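Category: Chapter Openers > Unit 5: Machines at Work
Reading time: 2 min

Chapter 5. An Afternoon at Mondby

I'd signed up for the December open day at Mondby mostly for the free soup (very good soup!), and I ended up staying until they turned the lights off. The hall had 42 folding chairs, all taken, so I stood at the side and got the better view. 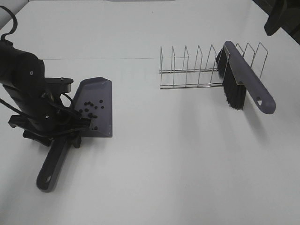 Figure 5.1 A robot arm holding a dustpan with dark pellets on it.

Sweeping up is a chore most of us learned before we could spell it. Think about your own hands for a minute, though. One holds the pan, the other works the brush, and you're probably talking to someone the whole time.

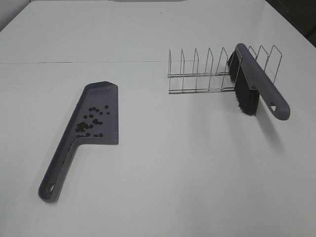 By the Kinden Schoolbooks writing team

Before we get to motors and sensors, I'd like you to look at the objects. A dustpan has a handle shaped for a palm, and a gripper has to make do with it. 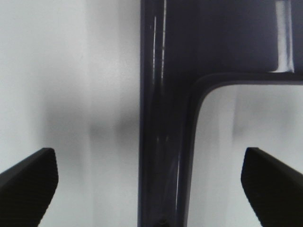

Photo: Cirkell Picture Desk

From up close, even a plain piece of plastic gets complicated. Shiny surfaces throw light back, edges curve, and a camera has to cope with all of it. I filled two pages with notes on this alone, and we'll come back to them in the section on seeing.
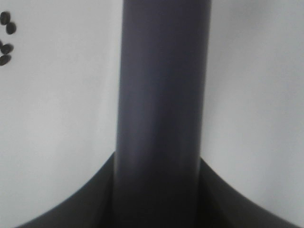 So keep a pencil handy as you read, and try the warm-up on page 144 first. You'll need a dustpan, a brush and a handful of dried beans.

Related
Swati: A Reader on Everyday Machines
Chapter 4: Wheels, Belts and Levers
Chapter 6: How Machines See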